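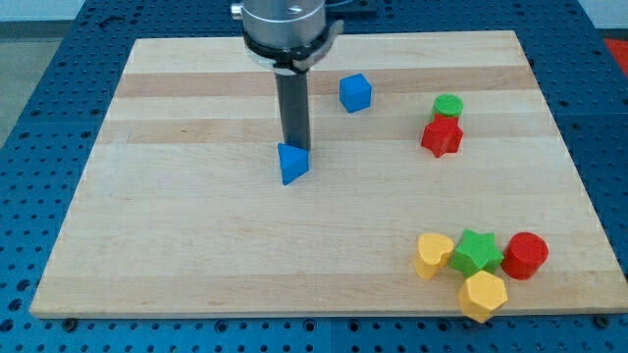
*A blue block and a wooden board on the worktable.*

## Changes to Funding and Booking for Community Participation Programs

Prendeo has revised the way it accepts funding for its social, recreational and skill-building programs. The changes take effect in May and apply to all participants, including those who attend only occasionally. Families and support coordinators are asked to read this item in full before submitting a new booking form.

### Which funding may be used

Participants may continue to pay for programs through an individual support budget, through a community grant held in their name, or with private funds. A booking may now be divided between two of these sources. Until this year, each booking had to be charged to a single source, and participants whose budgets ran low near the end of a plan period often had to withdraw from a program they had already begun.

To divide a booking, please complete Part C of the form and state the share to be charged to each source. Both shares must be confirmed in writing before the first session. Prendeo will send separate invoices, one to each payer, and each will show the same booking number.

Participants whose budgets are handled by an outside plan manager should give that manager's billing address on the form. Invoices sent to the wrong address account for most of the late payments we follow up on, and an updated address can be provided at any time by phone or at the front desk.

### Session lengths and rates

Group sessions remain 80 minutes long. Individual sessions are offered in a single length of one hour. The rate for an individual session is $66. Group rates vary by program and are listed on the rate sheet enclosed with the booking form.

The rate covers staff time, use of the room and ordinary materials. It does not cover transportation, meals or admission to outside venues. Where a program includes an outing, the cost of admission will be given in the program notice and billed separately. Please check whether your funding source allows admission fees — many do not, and in those cases the participant pays them directly.

### Group sizes

The Sukska walking and swimming program will accept up to 10 participants per group. The limit reflects pool access rules and the number of support staff assigned to the program. Participants who need one-to-one support in the water should say so on the form, so that the additional staff time can be approved by the payer in advance.

The Clelteo social club has a limit of 13. It meets in the late afternoon and is open to participants aged 16 and over. Activities are chosen by the members at the start of each term. Last term's choices included cooking, board games, bowling and a visit to the public library. Members may bring a support worker at no extra charge, provided the worker is paid through another arrangement and signs in on arrival.

When a group is full, names are placed on a waiting list in the order in which completed forms are received. A form without a confirmed funding source is considered incomplete and does not hold a place.

### Cancellations

Notice of cancellation must reach the office by 4 p.m. on the business day before the session. Sessions canceled by that time are not charged. Those canceled later are charged at the full rate, and the charge is made to the same source as the original booking where the terms of that source permit it. If they do not, the participant or family will receive the invoice.

A participant who becomes ill on the day of a session should stay home and notify the office as soon as possible. One late cancellation per term for illness will be waived on request. No doctor's note is required for the first request, but one may be asked for after that.

If Prendeo cancels a session, no charge is made, and participants may choose either a credit or a place in another group during the same term.

### Service agreements

All participants need a current service agreement before attending. Agreements signed before the new terms take effect remain valid until their end date, and the rates stated in them will be honored. The option to divide a booking between two sources requires a short amendment, which can be signed at the front desk or returned by mail. A parent, guardian or appointed representative may sign where the participant has asked for this or where a legal arrangement is in place.

Copies of the agreement are available in large print and in an easy-read version. Staff can also go through the agreement in person, at no cost, with anyone who would like to discuss it. Please call ahead to arrange a time.

### Programs at the Lykkegaard building

Art, music and movement programs will continue at the Lykkegaard building. The side entrance has a ramp and an automatic door and is open from 8:30 a.m. Drop-off is limited to the marked bay beside the ramp, and vehicles should not be left there during a session. Street parking is available on both sides of the road, although spaces can be hard to find in the early afternoon.

Participants in the movement program should wear comfortable clothing and closed shoes. Medication and personal care items should be labeled with the participant's name and handed to the session leader on arrival, together with any written instructions.

### Submitting a form

Booking forms may be returned by mail, by email or in person. Receipt is confirmed in writing, and the confirmation will state whether a place has been assigned or the name has been added to a waiting list. Current participants do not need to provide new medical and emergency contact details unless these have changed.

Questions about invoices should be directed to the accounts desk. Questions about program content, support needs or trial sessions should be directed to the programs desk. Each new participant may attend one group session as a trial before signing an agreement — the trial is free of charge and may be booked by phone.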